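Wire Drawer: What Stays, What Goes, Where It Lives Now
By Bindu Iyengar

The loose wire at Trelus is being moved out of the deep drawer under the window and into bins. The drawer had stopped closing in March, and Nuno Meireles found that most of what was in it was hookup wire that had been cut for one job, used, pulled off and dropped back in. There were 13 full or nearly full spools underneath. Two people had bought new red wire in the meantime.

Spools are now on the rod above the soldering bench. They stay there. If you take one to another room, write your name on the card hanging from the end of the rod and bring the spool back the same day. The rod lifts out from the left side only.

Loose lengths are the bigger job, and they are being sorted at the table with the brown marble pattern. Bins are out on the same table, so the wire can go straight in once it comes free.
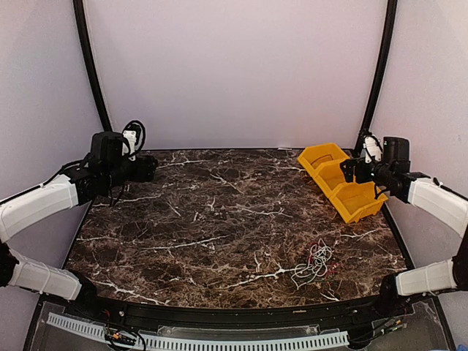
The marble-pattern table, with the tangle of wires and the storage bins.

If you have a free half hour, please take a turn. A few things Nuno and I have agreed on so that everyone does it the same way:

Work on a small bunch at a time. Pull a handful to one side and leave the rest of the pile alone. Find a free end and push it back through the loops. Pulling on the middle of a wire makes the knot tighter and can strip the insulation where it crosses another piece.

Anything shorter than 5 inches goes to scrap. We had a long talk about this. Nuno wanted to keep the short pieces for breadboards, but we have two boxes of ready-made jumpers that are hardly used, and the short pieces are what filled the drawer in the first place. If you want some for your own use, take them home.

Check both ends. If the copper is dark or the strands have broken off, trim back to clean wire and measure again. Wire with a nick in the insulation should be cut at the nick. Please don't tape it and put it in a bin. Somebody will use it in a lamp.

Sort by color first. Red and white come first because they are what people ask for most. Coil each length around your hand, four fingers wide, and close it with a paper twist. Rubber bands go sticky after one summer and leave a mark on white insulation. The twists are in the Plarkum tin next to the label printer.
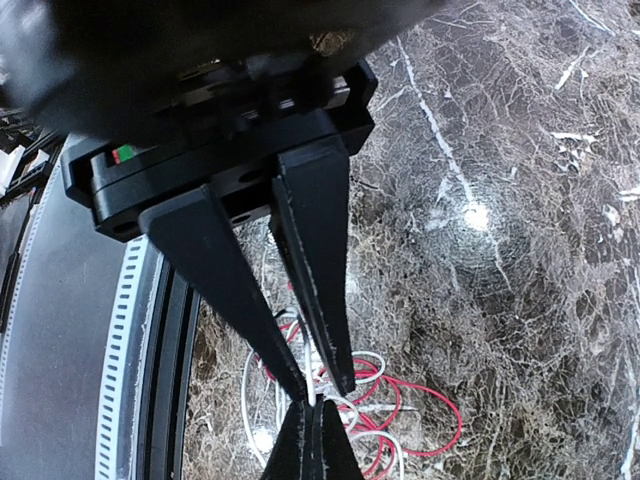 Red and white pieces that are wound around each other need one more look before you separate them. Some of the pairs were made up on purpose for the Oda lamp kits, with the two wires twisted evenly along the whole length and both ends tinned. Those should be kept as pairs and put in an envelope marked Oda. The kits need 27 of them, and Nuno will do the final count. If the twist is uneven or one end is bare, it is ordinary loose wire and can be pulled apart.

Solid core and stranded wire should not share a bin. Bend the end with a fingernail if you can't tell by looking. Solid core holds the bend. When you have coiled a few of the same kind, write the gauge on a strip of masking tape and put it on the twist. If you don't know the gauge, use the stripper with the numbered holes and write down the one that takes off the insulation without touching the copper. A question mark is fine on the label. A wrong number is worse.

Scrap goes in the bucket by the back door. We have been asked to keep plugs and connectors out of it, so cut those off and leave them in the shallow tray. The metal dealer near Trondano takes insulated copper and doesn't need it stripped. Whatever it brings in will go toward heat shrink, which we are low on in the two smallest sizes.

Mains cable is a separate matter. Do not add power cords to the wire pile, and do not cut up any you find in it. Put them on the shelf behind Nuno's stool and he will test them or throw them out.

The old drawer will be used for clamps when it is empty. It needs a new runner on the right side before then. If you have one that fits a 16-inch drawer, let me know before I order it.

Questions about the bins can go to me. Questions about the lamp pairs should go to Nuno, who is at the soldering bench most evenings until 9.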